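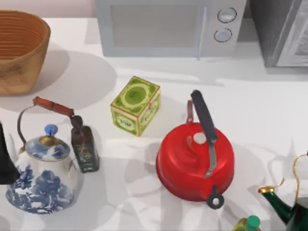
The Vodmont countertop sealer is a water-based penetrating treatment for cement-bound and mineral-filled work surfaces in home kitchens and staff break rooms. It is supplied as a single component and needs no mixing. The product dries clear with a matte finish and does not yellow under normal indoor light. On a white countertop with a microwave oven standing against the back, the strip of surface behind and under the appliance has to be treated along with the open area. Move all appliances off the counter before work starts and keep them off for the full cure time. Sealing up to the edge of an appliance leaves a visible step in sheen, most noticeable on white and other pale surfaces.

Suitable surfaces

Cast concrete, terrazzo with a cement binder, unglazed mineral tile, cement grout, and honed limestone. The surface must absorb water. To check, place a few drops on a clean area and leave them for two minutes. If the spot darkens, the surface will take the sealer. If the drops stay beaded, an old coating is present and must be stripped first.

Not suitable for laminate, solid acrylic, stainless steel, glazed tile, polished granite, or any surface treated with wax or oil. Sealer left on these materials dries to a cloudy film. It can be removed with warm water and a nylon pad within the first hour. After that a stripper is required.

Two grades

Vodmont Wirari is the standard grade for horizontal surfaces. It has a low viscosity and soaks in quickly, with a short working time. Use it on counters, shelves, and window sills.

Vodmont Mughal is the thickened grade for splashbacks, counter edges, and waterfall ends. It holds on a vertical face without running. The active content is the same in both grades, and they may be used side by side on one job. Mughal takes longer to soak in and should be worked into the surface with a short-nap pad.

Pack size and coverage

Both grades are sold in a 540 ml bottle with a flip-top cap. Coverage depends on how porous the surface is. Open-textured concrete uses far more than honed limestone, so treat a test patch and check the level in the bottle before ordering for a large job. Bottles from different batches can be mixed. The batch code is stamped on the shoulder of the bottle.

Application

Clean with a neutral detergent, rinse, and let dry overnight. Do not use vinegar or any acid cleaner on cement-bound surfaces. Mask sinks, cooktop rims, and metal trim.

Shake the bottle. Pour a small pool and spread with a lint-free cloth or foam pad, working from the back of the counter toward the front. Keep a wet edge. After 10 minutes, wipe off everything that has not soaked in. Residue left at this stage is the usual cause of streaks.

Apply the second coat once the first is dry to the touch. Two coats are enough on most surfaces. A third is permitted on raw concrete if the water test still shows darkening.

Surface temperature during work should be that of a normal heated room. Do not apply in direct sun or over underfloor or under-counter heating that is switched on.

Curing and use

Light use is possible the next day. Keep standing water, cooking oil, and coffee off the surface for one week. Appliances with rubber feet should be put back last, as plasticizer in some rubbers can leave rings in sealer that has not fully hardened.

The cured sealer slows staining. It does not make the surface heatproof or scratchproof. Use trivets and cutting boards as before. Wipe up wine, citrus juice, and vinegar promptly. Acids will etch cement and limestone through any penetrating sealer, ours included.

Storage

Keep the bottle closed, upright, and free from frost. Product that has been frozen separates and cannot be recovered by shaking. Use within the date printed beside the batch code.

Changes to this product

From July 1, 2026, the cap on both grades is gray in place of black. The formula is unchanged. The Mughal grade in a larger container is planned for September and will be listed separately.

Technical contact

Surface compatibility and stripping of old coatings: Grażyna Urbańczyk, Vodmont technical desk, Trulalholm.
Trade orders and sample bottles: Siyabonga Nkosi.

Please have the batch code ready, and state what cleaners have been used on the surface.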